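The Dull Half of Cleverness
Fotini Vlachopoulos
Sun 17 November

My uncle taught me to fold a shirt in one go, badly, and considered the matter closed. I have been folding shirts badly ever since. A machine given the same lesson would need it again with a different shirt, then with the first shirt inside out, then with a cup in the way, and would still look at a cardigan as though it had come down from the moon.

I mention this because people keep asking me when the robots will be ready, and I have started replying with a question of my own. Ready on whose examples? Somebody has to pick up the cup. Somebody has to pick it up again from the other side, and put it down crooked, and fetch it back. At Gikari, where I spent a good part of last winter holding a gripper by its handle, our target for one small job was 2000 good goes. By the middle of December we had 669, and a strong shared dislike of cups.

The visitors who came through always wanted to see the learning. There is nothing to see. The learning happens later, in a rack of computers that could be anywhere, and it gets all the credit. What happens in the room is people doing chores slowly, with kit strapped to their heads.
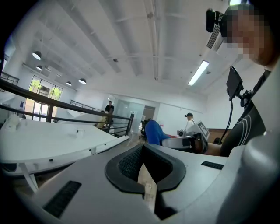
Gripper's-eye view of the working day, wooden finger to the fore. The cup is on the table, biding its time.

My complaint is with how we talk about this work when we talk about it at all. The word everyone uses is "collection", as if good examples lay about in the grass like conkers. They are made, and made by people with opinions. I come at a handle from the left. My colleague Dimitriou comes at it from above, like a heron, and thinks me slovenly. Whatever is trained on the pair of us will have picked up both manners, and I do wonder what it will be like at a dinner party.

Then there is the matter of mistakes. The first rule I was given was to throw away any go that went wrong. So we did, dutifully, and ended up with a splendid record of a world in which things are never dropped. I argued for keeping the fumbles, provided you also kept the part where the person sorts it out. One afternoon I did 80 goes, of which 23 were fumbles, and I would defend those 23 before any of the others. They are where I was paying attention.

A man from Lodeck told me over a sandwich that all this would soon be done in simulation and I could put my feet up. Perhaps so. I asked whether his simulated cups had handles that stuck to a damp palm, and he said it was on the list.

I don't want a statue. I would like the person who did the cups to be named somewhere near the person who did the sums, and paid on a scale that can be seen from the same building. Caltirmont has begun printing its demonstrators' names at the back of its reports, in small type, after the index. I have bought a magnifying glass.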